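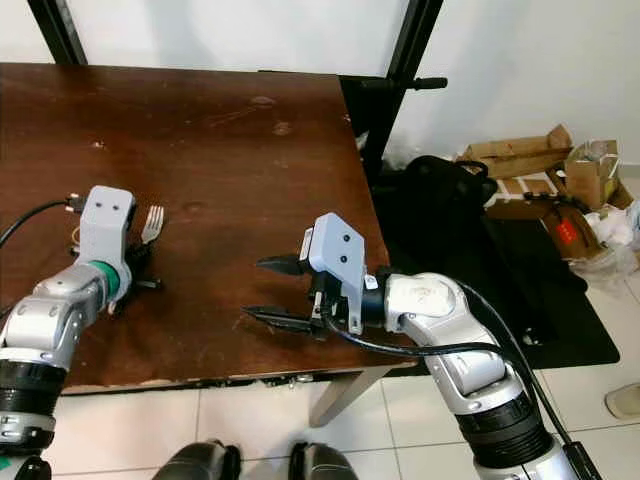
Esther Massawe had been told the new machine would give her back her afternoons. She had worked at Fitance for long enough to have been given back her afternoons before, by the dishwasher with the touch screen and then by the scheduling app, and she had never once seen them. So she stood in the training room with her arms folded and watched two silver arms hang over an old brown table with the varnish worn off along its front edge. There was one fork on it. The left gripper had its dark fingers pointed down beside the fork. The right one was open, waiting on something.

"It's thinking," said Nassoro Barasa, who had driven up from Utumville with a laptop and a box of pastries.

"About a fork."

"About where the fork is."

"It's on the table," Esther said.

Obadia laughed, then looked at his shoes. He had signed up for the operator course in April. Operators got a different badge and the same pay, and they stayed until the machine was done, whatever time that was.

The kitchen at Fitance sent out up to 1000 lunches a day, and every one of them came with a fork, a knife and a spoon rolled in a napkin. Esther's crew did the rolling. They sat on both sides of a long counter and talked the whole time, about sons and rent and whose knee was bad. She had learned to drive at that counter, more or less. Olesia had told her how, rolling, never looking down, and Esther had passed on the second try.

"What happens to the crew?" she asked.

"They move up," Nassoro said. "Supervising, quality checks. The interesting part."

"All of us?"

He opened the pastries.

Management's letter had said 3 people per shift. It had also said "no one is being replaced," and Kiprono had taped it inside his locker so he would have it later, when he needed to show it to somebody.

Nassoro typed something. Esther looked at the fork and thought about how many she had picked up in her life without giving any of them a minute of attention.

"You could show it," Nassoro said. "That's how it learns. You'd be good at this. You'd be teaching it."

"And who pays me for teaching?"

"Well, it would be during your shift."

She took a pastry, since they were there, and told him she had to get back. The napkins had come in late and the others were already rolling.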